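Assunto: Re: [fermentados] Massa azeda: hidratação e perda de peso no forno
De: Orsolya Farkas
Para: lista fermentados

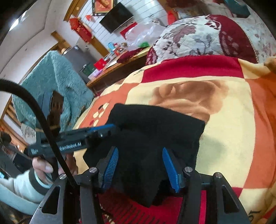
Grethe, respondo por partes. Fiz as contas com os valores da tua mensagem e creio que a diferença está na farinha e não no forno.

Grethe Brøndum escreveu:
> Repeti a receita do Arnar com farinha Pallberg em vez da Mindetti.
> Massa total à entrada do forno: 1060 g. Peso do pão depois de
> arrefecer: 876 g. São 184 g de perda, mais do que costumo ter.
> O miolo ficou fechado em baixo e com alvéolos grandes junto à
> côdea. A massa espalhou na pedra mal a desenformei. Mantive a
> água exatamente como estava na receita. Devo baixar a temperatura
> ou o tempo?

1. Perda de peso

184 em 1060 dá 17,4 %. Para um pão redondo deste tamanho, cozido até a côdea ficar escura, não me parece excessivo. Os meus ficam entre 14 e 18 %, conforme a forma e o tempo sem tampa. Um pão que espalha tem mais superfície para o mesmo peso e seca mais, de modo que a perda pode ser consequência da forma achatada. Não mexia na temperatura antes de resolver isso.

2. Hidratação

A receita do Arnar Hafþórsson pede 462 g de água para 600 g de farinha, ou seja, 77 %, sem contar com o fermento. Com a Mindetti, que absorve muito, a massa aguenta-se. A Pallberg que tenho em casa começa a ficar solta acima dos 72 %. Baixava a água para 430 g e guardava outros 15 g para juntar com o sal, se a massa os pedir. O arquivo da lista tem uma mensagem da Gunhild Bach, de setembro, com uma tabela de absorção para quatro farinhas; a Pallberg é a última linha.

3. Fermentação

Miolo fechado em baixo e bolhas grandes em cima costuma ser fermentação curta. Não indicas a temperatura da massa, só a da cozinha. Mede no centro da massa no fim da amassadura. A 24 °C conto cinco horas até à pré-forma; a 21 °C passo das sete. Como referência uso um copo de paredes direitas com um pedaço da mesma massa e paro quando o volume sobe 60 %. Com farinha mais fraca paro aos 50 %.

4. Fermento

Usaste-o quantas horas depois de alimentado? Com a proporção 1:5:5 que descreves, às quatro horas ainda não está no ponto, pelo menos na minha cozinha. Se cheira sobretudo a farinha, espera mais. O meu leva 10 % de centeio e isso encurta o tempo, portanto não copies os meus horários sem ajustar.

5. Forno

Mantém os 250 °C durante 20 minutos com tampa e 230 °C durante 22 minutos sem tampa. Se a base queimar, põe um tabuleiro vazio na prateleira de baixo a meio da cozedura. Confirma também a pedra com um termómetro de infravermelhos: a minha precisa de 50 minutos para estabilizar, e o forno apita aos 15.

Quanto à pergunta da Unnur Lauritsen sobre a balança: a que tenho pesa até 3000 g, com divisão de 1 g. Serve para farinha e água. Para o sal uso outra, de 0,1 g. Nesta quantidade, um erro de 2 g no sal já se nota tanto no sabor como na velocidade da fermentação.

Sugiro que da próxima vez mudes apenas a água e deixes tudo o resto igual, com o mesmo lote de farinha. Se puderes, corta o pão ao meio só depois de quatro horas e manda à lista os pesos antes e depois, mais a temperatura da massa. Eu vou repetir com a Pallberg a 70 e a 72 %, em duas peças iguais, e envio os valores na mesma tabela da Gunhild.

Falta-me saber se o cesto que usas é o oval ou o redondo.

Orsolya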